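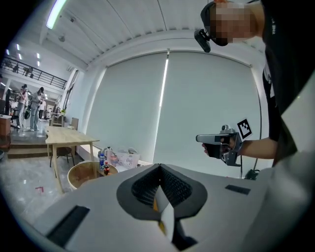 A colleague in a black t-shirt, photo 14/08/2020

About Hinell

Hinell is a contract laboratory for the testing of drinking water and process water. The company was started by Kam-wah Kuo, an analytical chemist, and has 15 employees at 2 sites. Sample intake, wet chemistry and metals analysis are at the Chien Street building. Microbiology is in a separate unit at Grevosura Park, with its own air handling and its own intake desk.

Scope of work

Routine parameters are pH, conductivity, turbidity, hardness, nitrate, chloride and total organic carbon. Metals are measured by mass spectrometry after acid digestion. Coliform bacteria and E. coli are determined by membrane filtration. Samples for microbiology must reach the intake desk on the day they are taken. Pesticide residues are not measured in house and are passed to a partner laboratory, which is named on the report.

Clients

Most clients are small water utilities, food plants and owners of private wells. In the last full year the laboratory handled nearly 2,000 orders, of which 1,729 were for drinking water. Well owners may order a single bottle set. Utilities usually work to a sampling plan that is agreed in December for the following year.

Reporting

Results are issued through Fovari, our online report system. Each report gives the method, the detection limit and the measurement uncertainty for every parameter. Results above a legal limit are phoned through to the client before the report is released. Raw data are kept and can be requested in writing.

Bottle sets can be collected from the Chien Street desk or sent by mail. Preservative is already in the metals bottle, so it should not be rinsed.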